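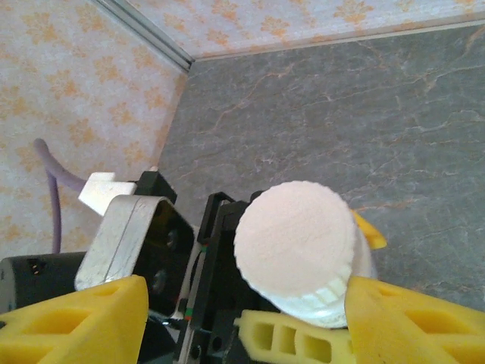 白い小物。側面は縦のひだ、上の面は平らで、ごく薄いピンクがかっている。

卓上の小物と石目の台

Lukitine作業室で使っている小物と、それを並べる灰色の台を載せたページです。7月に小物の入れ替えをしたので、古いページを下げて作り直しました。写真の数は以前より減らし、そのぶん台の手入れと片づけ方の文を足しています。

小物は全部で22点あります。薬局で買ったもの、文具売り場で買ったもの、以前の部屋から持ってきたものが混ざっています。高価なものはありません。選ぶときの決まりは、片手で持てること、角が鋭くないこと、拭けば汚れが取れることの三つです。同じ形のものばかりにならないよう、丸いもの、四角いもの、背の高いもの、平たいものを取り混ぜています。

白い小物について

キャップ類として棚に入れている一群があります。色は白が多く、遠目には区別がつきにくいので、形で覚えています。側面にひだのあるものは指がかかりやすく、つるりとしたものは滑ります。ひだの間には細かいほこりがたまるため、月に一度、やわらかい歯ブラシで溝に沿ってこすります。洗剤は使いません。洗ったあとは布の上に伏せて一晩置きます。

白いものは日に当てておくと黄ばむことがあります。前の部屋では窓際の棚に置いていて、数か月で色が変わったものがありました。今の棚は廊下側にあり、昼でも直射日光は入りません。変色したものは捨てずに別の箱に分けてあり、並べ方を考えるときの仮置きに使っています。

箱は浅いものを使っています。深い箱だと下のものを取り出すために上のものを全部出すことになり、戻すときに順番が崩れました。今の箱は幅400ミリ、奥行き200ミリで、底に薄いフェルトを敷いてあります。ふたはありません。箱の手前に紙のラベルを貼り、中身の名前を鉛筆で書いています。入れ替えが多いので、ペンで書くとラベルがすぐ足りなくなります。

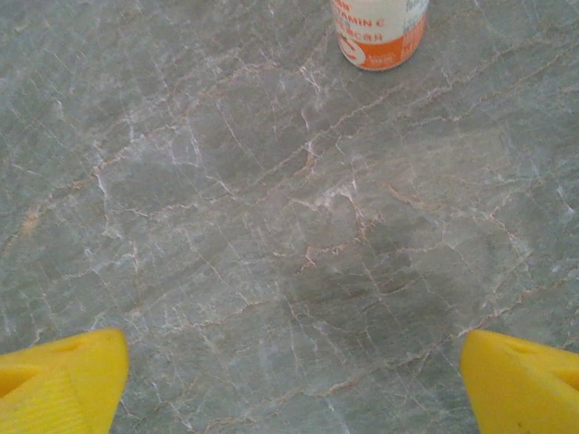
灰色の石目に白と茶の筋。奥にビタミンCのボトル、ラベルはオレンジ色。

台の面は灰色で、白い筋と茶色っぽい筋が入り組んでいます。部屋に入れるときに、無地の白、木目、石目の三つで迷いました。無地の白は白い小物が沈んで見えず、木目は部屋の床と近すぎました。石目はEndachの見本帳から選んだものです。見本は手のひらほどの大きさで、広い面になったときの印象は届くまでわかりませんでした。思っていたより筋がにぎやかです。

筋の細かいところに小さなものを置くと、輪郭が読みにくくなります。逆に、ボトルのように背があって色の帯が入っているものは、どこに置いても見失いません。22点のうち、オレンジや黄のような暖かい色のものは台の灰色とよく分かれます。灰色や銀色のものは選ばなくなりました。

天板の手入れ

毎回の作業のあとに乾いた布で一度拭きます。水拭きは週に一度です。固く絞った布で奥から手前へ拭き、続けて乾いた布で同じ向きに拭きます。円を描くように拭くと拭き跡が残り、明かりの角度によって目立ちます。ラベルの糊がついたときは、爪を立てずに、ぬるま湯を含ませた布をしばらく載せてから拭い取ります。研磨剤の入ったものは置いていません。

曇って見えるところは、まず手をかざして影かどうかを確かめます。汚れだと思って何度も拭いていたら影だった、ということが続いたので、この順番になりました。模様の濃いところも同じで、拭いて落ちるものと落ちないものがあります。慣れない人には、初日に台の前に立って模様をひととおり見てもらっています。

ボトル類の扱い

ボトルは中身を空にし、内側をすすいで乾かしてから棚に入れます。ラベルはそのまま残します。はがすとどれも似た形になってしまい、名前で呼べなくなるからです。端が浮いてきたものは、でんぷん糊を爪楊枝の先で少しだけ入れて押さえます。テープで留めるとその部分だけ光って見えるので、今は使っていません。

空のボトルは軽く、布の端が触れただけで倒れることがあります。Kanagaratnamから譲り受けた古いボトルは底が少しふくらんでいて、まっすぐ立ちませんでした。立たないものは寝かせて使うことにして、一覧では「横置き」と書いてあります。横置きにすると転がるので、並べるのはいつも最後です。

四角いもの、積むもの

積み木やブロックの類は、色ごとに分けずに一つの箱に入れています。以前は色で分けていましたが、使うときはたいてい混ぜて出すため、分ける手間だけが残りました。しまう前に数だけ確かめます。箱のふちに数を書いた紙を挟んであり、合わなければ台の下と壁ぎわを見ます。
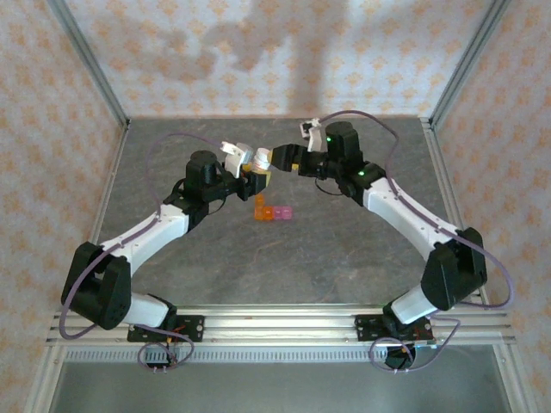 一つだけ足りないときは、たいてい台の奥の隅にあります。小さなブロックは壁の根元に寄りやすく、壁の模様に紛れて目に入りません。手前から眺めて見つからなければ、横に回って低い位置から見ると早いです。それでも出てこないときは、床に座って台の脚のまわりを探します。これまでになくしたまま戻らなかったのは一つだけで、同じ大きさのものをVundimachの売り場で買い足しました。色味が少し違うため、新しいほうはすぐにわかります。

並べるときは、背の低いものを中央に集め、背の高いものを外側に置くのが基本です。ただし外側に寄せすぎると、拭くときに手が引っかかります。台の縁から手のひら一つ分を空けるようにしています。小物同士の間は指が二本入るくらい。詰めて並べたほうが見た目はまとまりますが、一つ取るときに隣まで動きます。

積む場合は二段までです。丸いものの上に四角いものを載せるのは避け、四角いものの上に丸いものを載せます。上に載せるものは、底が平らなものから選びます。三段にしたこともありますが、布で風を起こしただけで崩れたのでやめました。

片づけの順番

片づけは午後5時に始めます。横置きのボトル、立てたボトル、白い小物、ブロックの順に箱へ戻し、空いたところから拭いていきます。全部どけてから一度に拭くよりも、拭き残しが少なくなりました。箱は棚の下の段から重い順に入れます。フェルトの上に砂や糸くずがあれば、このときに粘着ローラーで取ります。

一覧の紙は棚の横に下げてあります。今の版は31行で、使っている22点のほかに、休ませているものと横置きの注意書きが含まれます。名前は店の商品名ではなく、部屋での呼び名で書いています。「白ひだ」「みかんボトル」「小黄」など、知らない人には通じない名前ばかりですが、短いほうが箱のラベルに収まります。

次の入れ替え

次は丸い缶を二つ足す予定です。灰色の台でも見分けやすいように、緑か赤を考えています。白いキャップ類は数が多いので、増やさずに傷んだものから外します。フェルトも端が毛羽立ってきたため、箱ごとに切り直します。入れ替えが済んだら、このページの点数と一覧の行数を直します。

石目の見本はまだ手元にあります。色を比べたい方は、作業室に来たときに棚の一番上の引き出しを開けてください。封筒に入れてあります。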